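An afternoon at the Durnesach medical history archive

I had wanted to visit Durnesach ever since a footnote sent me there by mail years ago, and in May I finally went, on the open afternoon they hold for people who work with old hospital records. Five of us turned up at the side door at 2 p.m. and we were still talking in the yard at closing time. What a place!

The archive grew out of the papers of a fever hospital, and it still has the hospital's odd shape: one long corridor with reading rooms hanging off it like wards. Selim Keskin, the archivist who led us round, started with the admission registers. They are big, heavy books, ruled by hand, and the clerks used the margins for everything. Weather, late deliveries, a complaint about the soup. I could have stayed with the first volume all day.
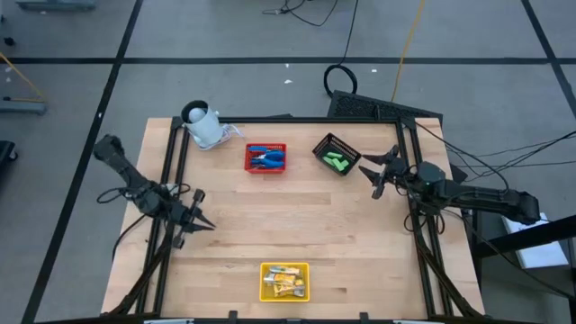
What got me most was how much the registers say about ordinary work. We tend to read the history of medicine through its famous doctors, and here was page after page on laundry, coal, night shifts and who had the key to the linen room. Bülent Ertürk is tracing the nurses by name, register by register, and he has found more than 200 of them so far (many signed with initials only, so it is slow going). He read us a few entries aloud and the whole room went quiet.

From there we moved on to the Ivstead collection, a gift from a family of instrument makers. Order books, price lists, letters from country doctors asking whether a thermometer could be mended one more time. The order books fill seven boxes, and only four have been listed. Selim let us look through one of the unlisted ones with him, which I didn't expect at all, and I came away with a page of notes on a supplier I've been chasing for ages.

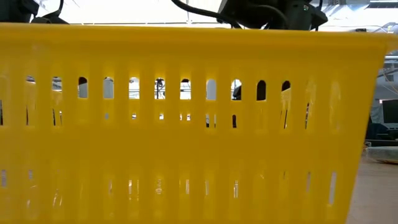

Can you use the collections if you aren't attached to a university?

Anyone can. Write ahead with the name of the collection and the years you want, bring a photo ID, and plan on a short talk about handling before you start reading.

We had tea at four, then the oral history room, where Yavuz Yazıcı played us part of an interview with a retired vaccination nurse. She described going village to village by mule and bus, and she was very funny about the mule. The recordings are kept with typed transcripts, but do ask to listen, as the transcripts leave out the laughing and half the side stories.

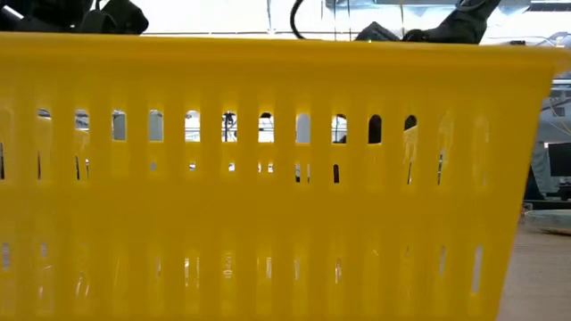 Durnesach, the open afternoon in May.

A few practical things. The bus from the station stops at the bottom of the hill and the walk up is steeper than the map suggests. The reading room is cool even in spring, so take a sweater. Pencils only, and they'll lend you one. Copies can be ordered at the desk, though the bound registers have to be photographed by staff, and the wait for those can be long.

I'm going back in the fall for the rest of that order book, and Bülent has promised to show me the night shift lists.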